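20 June 2021, bench 2, Haugen cell

Carrying on with the camera dropout runs. Policy is the Workia checkpoint from last week, no retraining, same task list as before. Rodrigo Sequeira has the December logs on the shared drive if anyone wants the old baseline.

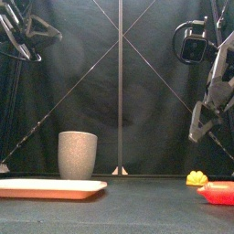
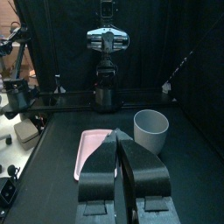
Both views, tray and cup on the table.

The question for this round is how much the policy leans on the wrist view once the fixed view is degraded. In December we blanked the fixed camera completely and success fell off a cliff, which didn't tell us much. This time I'm corrupting it in steps. The cup is the object I care about most, as it gives the wrist camera the most trouble: with the gripper fingers near it, one finger covers the lower left of the cup and the policy has to work from the rim and what's left of the wall. The tray has the same problem and is worse, with most of it hidden behind the fingers. The fixed view gets both of them with no gripper in front of the cup, so I expected the cup trials to suffer first when that view goes bad.

Setup:

- 300 trials total, split evenly over three conditions (clean, blurred, frozen), so 100 each
- frozen = fixed view holds its first image for the whole episode
- blur level is the same one Sterkness used in their write-up, kernel copied from our old config
- start poses drawn from the saved list, seed unchanged
- trial stopped at timeout, counted as a failure

Clean came out where it should, within a couple of trials of the old number. Blurred is barely different. I looked at the failures one by one and they're the same kind we always get: approach too shallow, fingers close early.

Frozen is the odd one. I expected it to be the worst and for reaching it isn't. The arm gets to the cup fine, then hesitates after the grasp and sometimes opens again. My reading is that the policy uses the fixed view to confirm the lift. In a frozen image the cup never leaves the table, so it goes back and tries the grasp again. 25 of the frozen trials show at least one re-open. I haven't found that in the clean set.

If that reading is right, a two-arm handover should break in the same place, only later, when the second arm waits for the first to have the object. Not tested yet.

Things that went wrong:

- Lost the first batch to a wrong timestamp offset. The wrist and fixed streams were one step apart and I only saw it in the plots. Fixed in the loader – anyone using the Cilumton branch needs to pull.
- Episode counter says 1,048 for this cell, which includes the bad batch. Don't use it for anything until I've cleaned it.
- Gripper zero had drifted a little on the right arm. Re-zeroed before the frozen block, but after the other two. Might matter for the early-close failures. Should really redo a part of the clean block to check.

Rodrigo asked if the re-opens could just be grasp slip. Possible. The finger position log would show it, since a slip closes the gap before any open command. I checked four episodes by hand and the open command came first in all of them. Four is too few, I'll script it.

Next:

1. Script the slip check over all the frozen trials.
2. Repeat frozen, but let the fixed view update once, right after the grasp. If the re-opens go away that settles most of it.
3. Clean block again with the new zero, tray trials included.
4. Move the old December logs to the new folder layout so the plots line up.

Raw files are under haugen/dropout, plots in the same place. The blurred plots still have the wrong axis label – it says frozen, ignore it.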